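Section 5. Setting up the color station

5.1 Before you start

This section explains how to prepare the table for work with the Vukeck color set. Please read it one time to the end before you open any bottle. The same steps are valid for the Faltley and the Gedodier refill colors, but the nozzles of these two have a different thread and you should not mix them with the Vukeck caps.

You need:
-- one shallow tray with a raised rim, yellow or orange if possible
-- the squeeze bottles for the session, with their nozzles
-- the dropper bottle with thinner
-- a soft cloth and a sheet of scrap paper
-- a box or dish for small parts

Caution: The colors stain bare wood. If your table has no varnish, cover it before you continue.

5.2 Loading the tray

1. Wipe the table and let it dry completely.
2. Put the tray in the middle of the table, where you can reach it without leaning.
3. Check every nozzle. It must be screwed straight on the cap and must not move when you touch it with one finger.
4. Stand the squeeze bottles in the tray.

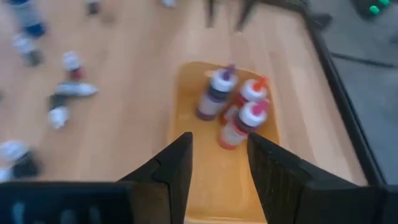

Squeeze bottles should stand near to each other at one end of the tray. When they are spread over the whole floor of the tray, they fall easily, and you also lose the place where you want to lay a cap or a wet nozzle. With three bottles kept together in the upper half, the lower half stays free for this. The color of the nozzle is the quickest way to find the right bottle: purple, orange-red and pink are easy to tell apart even when one bottle stands partly behind another. For this reason do not exchange nozzles between bottles, also not for a short time during cleaning.

Note: Do not fill a bottle up to the neck. A bottle of 100 ml should receive 67 ml of color, so that there is enough air to squeeze it softly.

5.3 Placing the thinner

The thinner has its place outside the tray. It is used by drops and it is too easy to take it by mistake when it stands between the colors.

1. Close the cap of the dropper bottle firmly.
2. Stand the bottle upright on the table beside the tray, with a hand's width between them.
3. Turn the label to you before each use and read it.
4. Add the thinner drop by drop, never more than 8 drops in one bottle. Close the bottle and turn it over slowly a few times. Do not shake it, the color will make foam.

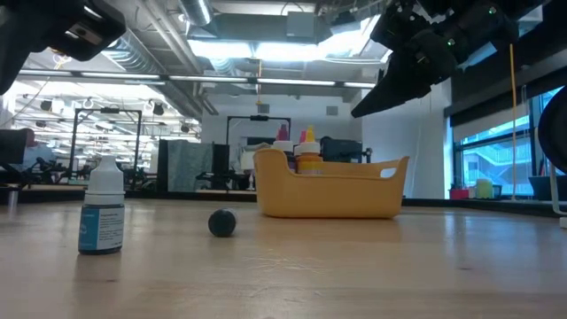 Fig. 5-2. Dropper bottle standing on the table, colors in the tray.

Caution: Keep the thinner away from children and from food. If it comes on the skin, wash with soap and water.

Small round things like caps roll away on a smooth table. Put them in the parts dish as soon as you take them off. If a cap fell on the floor, rinse it before it goes back on the bottle -- one grain of dust is enough to block a fine nozzle.

5.4 Emptying the tray and cleaning

1. Close all bottles and take them out of the tray one after the other. Begin with the bottle nearest to you.
2. Wipe the outside of each bottle with the cloth and put it back in the Mishra storage box, nozzle up.
3. Look at the floor of the tray. Small parts like to stay in the corners, and dark ones are the easiest to see on yellow.
4. Collect the small parts from the table also, and sort them before you put them away.
5. Wash the tray with warm water and leave it for 5 minutes to dry, then wipe it.

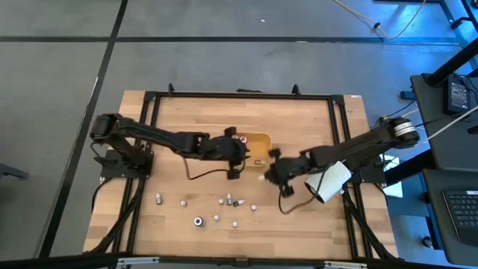
Fig. 5-3. Tray with a small item left inside, small parts on the table.

Note: Do not turn the tray over the sink before you did step 3. A lost nozzle gasket must be ordered separately, and without it the bottle will drip.

If a nozzle is blocked, do not squeeze stronger. Remove it, put it in warm water over night and push the rest of the color out from the wide end. How to replace a damaged nozzle is described in Section 6.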